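Open day notes, CPU swap demo -- Karaki bench

1. Tower on its side, side panel off. Arm over the socket, visitors back behind the line. Check cable slack before you jog anything.

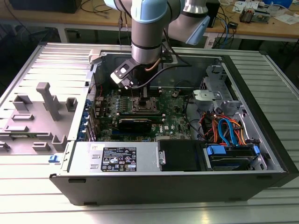
2. Speed at 30 percent. Socket frame open BEFORE the gripper comes in with the chip. Fingers on the edges only, never the pins underneith.
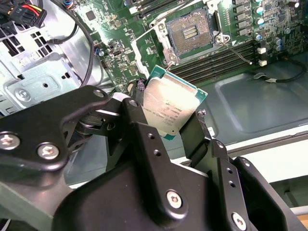 *Processor in the gripper, socket open behind.*

**Caution:** no leaning on the bench during step 3. Rawan has the stop button.

3. Bring chip in over socket, slow. 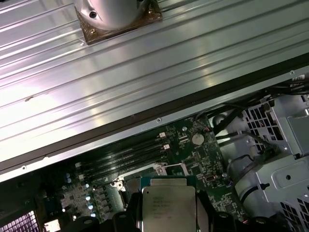 Pause there for questions, then lower. If its off, back up and call Samer -- dont nudge by hand. Next group at 23 past.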